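How do you look after a gripper?

Think about everything your hands did today. They held a spoon, pulled up a sock, maybe turned the pages of this very website. Now imagine you had only two fingers on each hand, and no way at all of feeling whether something was slipping. That is life for a gripper, the part of a machine that takes hold of things, and it needs quite a lot of looking after to do its job well.

At the Arnora workshop, a pair of grippers practices on ordinary dishes, the sort you might eat your soup from. To pick up a big bowl, one finger goes inside the rim and the other stays outside, and then they squeeze — gently, please!

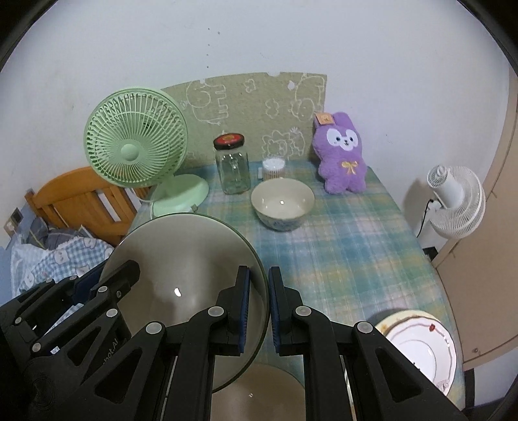

Hassanpour wrote in to ask why the fingers can't simply be made of plain metal, if metal is so strong. Well, strong is lovely, but have you ever tried to pick up a wet glass with two spoons? A shiny dish slides away from a hard, smooth finger. So the inside of each finger has a soft pad with a bumpy surface, a bit like the sole of your sneaker, and it is the pad that does the hanging on.

Pads get tired, just like sneakers do. At Arnora they are wiped clean every 15 minutes while the grippers are working, with a damp cloth and no soap (soap leaves a slippery film, and then we are back to the two spoons). After 300 lifts somebody looks closely at the bumps. If they have worn flat, off comes the old pad and on goes a new one. One brave pair of pads that went in last June managed 3,546 lifts before it had to be changed, and it now lives in a jam jar on the office shelf.

Next come the joints. Your fingers bend at the knuckles, and a gripper's fingers bend where its bars are joined together. If a joint is too loose, the finger wobbles. If it is too tight, the finger moves slowly and stiffly, like you do on a very cold morning. The best way to check is to open the jaws as wide as they will go, and have a good look at both sides.

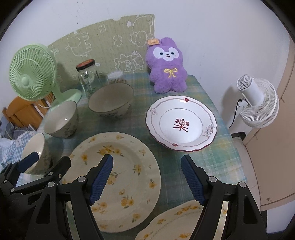
Then you close them again, slowly, and watch whether the two fingers meet in the middle. If one gets there first, a joint probably needs adjusting, and you try again until they arrive together.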